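Vetwood gripper wins its own test, with some help

September 9, 2024

Vetwood says its new two-finger gripper beat three rivals in a side-by-side trial, completing 1,592 picks without a drop. The company put the number in large type at the top of its report. The number of attempts is harder to find. It is on page nine, in a table, and it includes 245 runs that were thrown out as "operator setup faults."

Nobody outside Vetwood decided what a setup fault was. Shalini Bisht, who ran the trial for the company, said the calls were made the same day by the people at the bench, and that the rule was applied the same way to all four grippers. The report does not show how many of the 245 belonged to each one. Bisht said that breakdown exists and may be released in October.

The closest rival was the Plumidel gripper, with 1,287 clean picks. Plumidel's Craig Swanson said his company was not asked to set up its own hardware and first heard of the test when a customer forwarded the results.

"They ran ours at the default grip force," Swanson said. "Theirs was tuned. I would expect to lose that one."

Bisht did not dispute the point about tuning. She said default settings are what most buyers use, a fair argument that would be fairer if Vetwood had used its own.

There is also the matter of what was picked up. The report calls the parts "a broad mix of shop items," but the parts list leans heavily toward short, stiff, round pieces, the kind two flat fingers handle well. Bags, cloth and soft packaging do not appear. Neither does anything heavier than 930 grams. 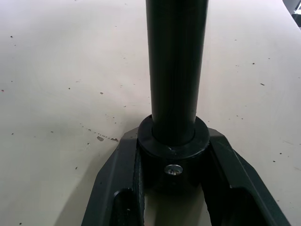
Gert Maluleke, who buys automation equipment for the packing firm Xenos, said he read the report twice and still could not tell whether the gripper would work on his line. He has asked for a unit on loan and plans to run it next to the one he has now, with his own parts and his own staff keeping score.

"A zero in the drops column makes me nervous," he said. "I drop things. Everything drops things."

Vetwood has not given a price for the gripper. Orders open in October, the same month the missing table is supposed to appear.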